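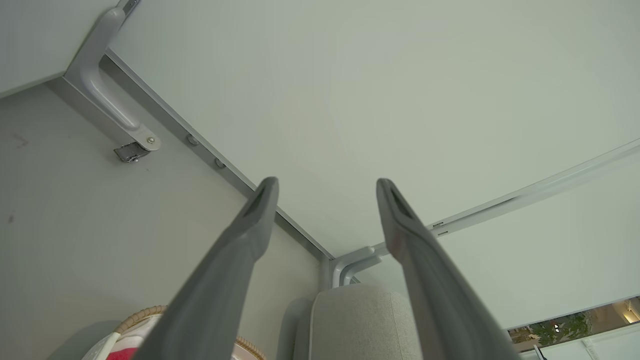
Maintained by Ezequiel Vallejo, with notes from Alfredo Layug. Last edited 2019-03-07.

Stonivik Chores: data card

Version 3. Please cite the version, as the earlier ones had the labels for "fold" and "drop" swapped and some very flattering results came out of it.

What this is

A set of over 3000 attempts by a two-fingered arm at ordinary household jobs, recorded from the wrist. The jobs come from a list Alfredo drew up at Trivska by writing down everything he had put off doing at home. Picking up laundry is on it. So is closing a latch, and pulling a blind straight, and moving a cushion from one chair to another for reasons known only to guests.

There are 26 jobs in all. Each attempt is capped at 60 seconds. A person can do most of them in less, while on the phone.

Can it do chores yet?

Some. It is good at lifting a soft thing out of a basket, provided you have no strong feelings about which soft thing. It is fair at handles. Thin rods and small clasps are where it loses its dignity, and gray fingers against pale gray furniture under flat light do the vision model no favors. We left those attempts in. A set with only the wins would be much smaller and we would like to keep our server space.

Folding is labeled "fold" if the cloth ends up with a crease somebody meant. Samonte, our annotation tool, lets two labelers disagree, and on folding they do.

What is in each folder

wrist/ color video from the wrist
joints/ arm and finger positions, one file per attempt
labels.csv job, result, labeler, comments
comments_old.txt kept because Alfredo's remarks on the fitted sheet are the best writing in the project

Known problems

The wrist camera often points up when the arm is getting ready to reach, so expect plenty of views of the undersides of things. Trim them if you are training on short clips.

The Flinetham rooms were recorded in July with different finger pads. Do not mix them with the rest unless you want to learn about finger pads.

"Success" means the job was done. It does not mean you would hire it.

Use

Free for research. Send fixes to labels.csv as a patch, one job per patch, and please run check_labels.py before you do.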